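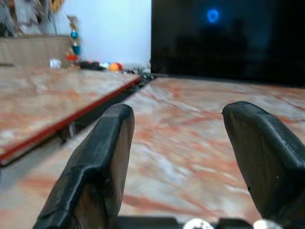

One reader, writing in from Lornov, objects that wrapped fingers grip well for a week and then start to slide, and would sooner buy molded pads.

The objection is fair for the Stultier pads, which hold their shape. For a home bench we still wrap, and replace the wrap every 160 grips. Wipe the finger first, pull the wrap tight, and press the seam down on the side away from the load.

Comparing controllers on a folding table

Lock the legs before the first run. Start with one cup and one spoon. The Edet controller closed on a cup at 70 percent speed without tipping it; the Bunis needed a slower setting and 2 more tries. Spoons were harder for both. Aim for the handle close to the bowl.

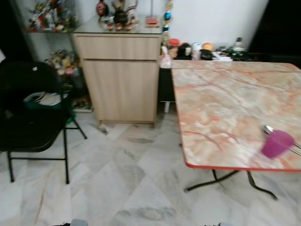

Purple cup and metal spoon at the front corner of the table.

Steps for the floor test

1. Open both fingers fully and lower the arm until the tips are just short of the tile.
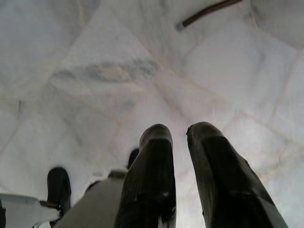 2. Approach thin items across their length. Close at the slowest speed.

3. Log each miss with the wrist camera setting. Our log stands at 369 entries.

Related tips
Leveling a wobbly bench
Cleaning wrist camera lenses
Storing spare finger pads

Home | Tips | Workshop | Kitchen | Contact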